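Dish Racks Are Still Hard

I spent most of January reading manipulation logs and timing my own kitchen work for comparison.
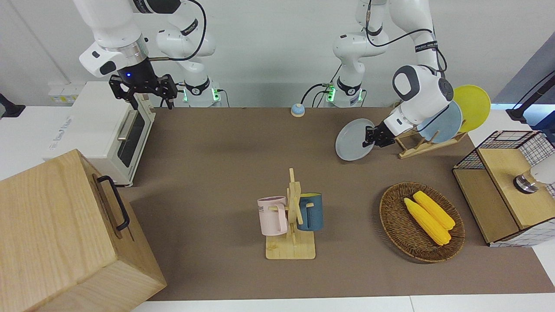
The question I keep getting from Dinesh Bhattacharjee is whether a two-arm setup can do the dishes yet. My answer is that it can do parts of them. Grasping a plate by the rim is close to routine. Placing it is worse. A rack slot leaves little clearance, the plate hides the slot from most camera angles, and a small tilt error at the wrist becomes a large one at the far edge.

I went through 773 placement attempts from the Telier logs. Most failures came in the last 15 mm -- contact with a peg, then a slip in the grip. Mugs did better, as a handle tolerates a sloppy approach.

Speed is a separate problem, and I have no good numbers on it. Tahsin Gamage is sending me the force traces next.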